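Cold brewed tea in a bottle, who else is doing this?
Forum > Drinks > Tea and Coffee
605 views

kettle_and_co
Feb 25, 2021
OK I have to gush a little. I finally tried the cold brew method from the Herell newsletter, where you put the leaves straight in the water and leave them in the fridge overnight, and I'm completely sold! I used a black tea from Vallholm that I'd almost given up on (hot, it was so bitter I was using it to stain paper for my kid's pirate map). Cold, it came out soft and kind of peachy. I made 800 ml and drank all of it before lunch. What ratio does everybody use? I went with a heaped spoon and a prayer.

mossbank
Welcome to the club! I do 8 grams to 800 ml for black and a bit less for green. Ten hours in the fridge, then strain. If you're using big whole leaves you can push it to twelve and it only gets rounder. The broken stuff in tea bags goes faster, so start tasting at six.

Try an oolong next. Seriously. The Esteban shop sells a roasted one in 100 gram bags and it tastes like toast and honey when it's brewed cold. I've been through 3 bags since New Year.

drybiscuit
I'll be the grump here. Cold brew is fine, but you lose half of what makes a good tea good. All the smell goes! A nice Vallholm black should be made hot, with water just off the boil, three minutes, done. If it was bitter you left it too long.

kettle_and_co
Guilty, I always leave it too long, I put the kettle on and then go feed the chickens. That's partly why I love this way so much, it forgives me. But I take the point about the smell. The cold one hardly has any until it's in your mouth.

mossbank
drybiscuit, have you tried letting it warm up a little before you drink it? Twenty minutes on the counter and the smell comes back, a lot of it anyway. Straight from the fridge everything is muted, same as with cheese.

drybiscuit
I have not. I will try it with an open mind and report back that I was right.

lowtide_lena
Jumping in because I do it a third way and I think you're both missing out :) Brew it hot but double strength, two minutes, then pour it over a big pile of ice. You get the smell AND it's cold. The only trouble is it goes cloudy if you stick it in the fridge afterward. Tastes the same cloudy, just not as pretty in a glass.

Also, does anyone strain through cloth? My Kistorov pitcher has a mesh that lets all the fine bits through. I don't mind them much but my sister won't touch it.

mossbank
Paper coffee filter inside a funnel, works great, just slow. Or let it settle, pour gently and leave the last inch behind.

kettle_and_co
I leave my bits in! A few specks at the bottom never bothered me. Ooh, the ice one is happening this weekend.

drybiscuit
Leaving the bits in means it's still brewing, by the way. By day two it'll be as bitter as your pirate map.

kettle_and_co
It has never once made it to day two, haha. Green cap, bits and all, that's the look I'm going for:

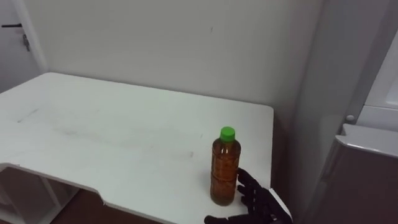 Storage and how long it keeps

lowtide_lena
Putting this under its own heading so people can find it. I keep mine three days in the fridge, tightly capped, and toss it after that. With fruit in it I only give it one day. Peach slices go slimy fast, lemon peel holds up better.

mossbank
Same here, three days. Rinse the bottle with hot water right after you empty it, and do the cap too, the threads get a brown ring that smells like a pond. Don't add sugar until it's in the glass.

drybiscuit
Reporting back. Twenty minutes on the counter does help. I still prefer it hot, but I finished the glass and I've got a second batch going with the roasted oolong. Ask me again in April when it's warm out.

kettle_and_co
YES!! Tell us how the oolong comes out!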